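Cundlow Community Garden - Minutes of the Autumn Meeting
18 October 2006

**Present:** fourteen plot holders, plus two visitors from the Trillbridge allotments (welcome!). Apologies received from the Hájek Street plots, who had a burst pipe to deal with.

**1. Minutes of the last meeting**

The May minutes were read and accepted with one correction: the rhubarb by the north gate belongs to everybody and may be picked by everybody. The May minutes said it belonged to plot 6. Plot 6 was very gracious.

**2. The season**

What a year! The beans were the best any of us can remember, and the tomatoes kept going well into September on the south beds. Squash did badly on the low side, where the water sits. Several people lost their first sowing of carrots and had good luck with the second. The Trillbridge visitors lost theirs too, and they put it down to the dry spring.

The scale in the shed has been in use all season and the book is finally added up. We sent 1239 pounds of vegetables to the food pantry, against 947 pounds last year. There was a long round of applause. The pantry has asked for more onions and fewer zucchini, which got a laugh but was meant seriously, so please think about onions when you plan your beds.

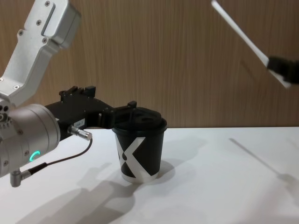
It was agreed to put the pantry totals on the notice board by the gate, with both years side by side, so that people walking past can see what the garden does. Plot 11 has nice handwriting and will do it.

**3. Water**

The hose on the east side leaks at the join and has been taped twice. Agreed to replace it before spring. There was a good discussion about rain barrels - the Trillbridge garden has them along the back of their shed and says they hardly touched the tap in June. They offered to show us how theirs are connected. Accepted with thanks, and a group will go over on a dry weekend.

Plot 3 asked if the water could stay on until the end of November for the winter greens. Agreed, as long as it is turned off sooner if a hard frost is forecast.

**4. Compost**

The new bays are a big success. Bay 2 is ready to spread and smells wonderful (this was disputed). Please take from Bay 2 only. The other bays are still working and have eggshells in them the size of saucers, so do crush yours first.

No bread, no meat, no diseased tomato plants. There was some feeling that the sign should say this in bigger letters. A new sign will be painted.

**5. Paths and the low side**

Wood chips are coming from Telermont Tree Service, free, if we can take a full truckload. We can! They will be dumped by the gate, and everyone who owns a wheelbarrow is asked to bring it. Chips go on the main path first, then between the low plots.

A drainage ditch along the low side was proposed again. Some want to dig it this winter, others would like to try raised beds first. After a friendly but lengthy exchange it was put off to the next meeting, and the two low plot holders will each write down where the water stands after heavy rain.

**6. Seed swap**

Everyone was keen. It will be held indoors in late winter. Bring seeds in labeled envelopes with the year on them. The purple pole beans were asked for by nearly the whole room, so if you grew them please leave some pods to dry on the vine. Trillbridge will bring their garlic, and they say it keeps until May.

Drinks and something to eat as usual.

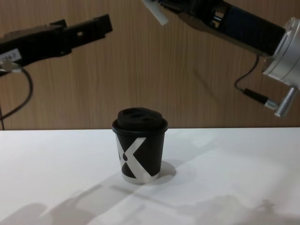

*Coffee cup with black lid and white X.*

**7. Other business**

- The shed key goes back on the hook. Every time.
- Plot 8 is giving away strawberry runners. Help yourself from the tray by the water tap.
- Two plots are coming free at the end of the year. The waiting list will be offered them in order.
- The children's bed grew a sunflower taller than the shed, and the meeting wished that recorded.

**8. Next meeting**

Date to be set once the chips have arrived and been spread. Onion sets can be ordered together to save on postage - sign the sheet in the shed.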